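Zinhle Engelbrecht has spent most of her working life reading burial registers. As lead archivist to the Virk inquiry, which is examining deaths at the former Ludel residential school, she is responsible for the index on which the hearings will rely.

The registers list 100 children. Her index has 108. "The difference comes from the infirmary ledgers," she says. "Eight names appear there with a date of death and have no matching burial entry. We record that as an open discrepancy. We do not record a cause."

Each name needs two independent written sources before it is passed to counsel. Oral testimony is held in a separate series and cross-referenced by number. So far 60 witnesses have given statements, many of them through the inquiry's legal adviser, Marthinus Kekana.

Kekana says the process is slow by design. "A statement taken badly can be struck out later. We read it back, the witness corrects it, and both versions are kept."

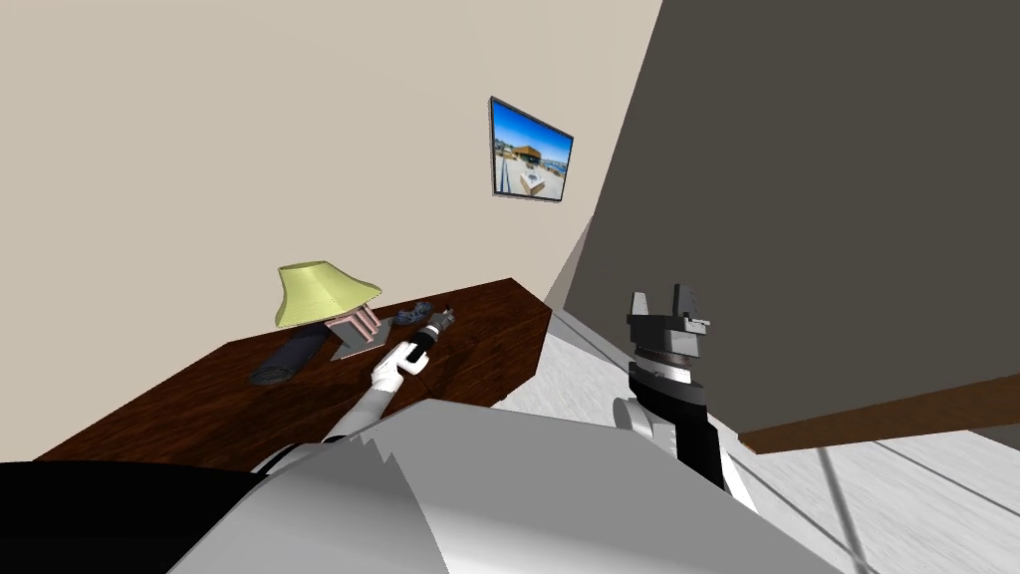
Computer-rendered interior: table lamp and framed picture.

The diocese has released its ledgers up to the school's closure but has withheld staff files, citing privacy law. Engelbrecht disputes that reading. "The law covers living persons. Most of these employees are dead, and we have supplied the certificates."

A ruling on the staff files is expected in January. Until then her team will continue with the transport records, which are held in Jovard and have never been indexed.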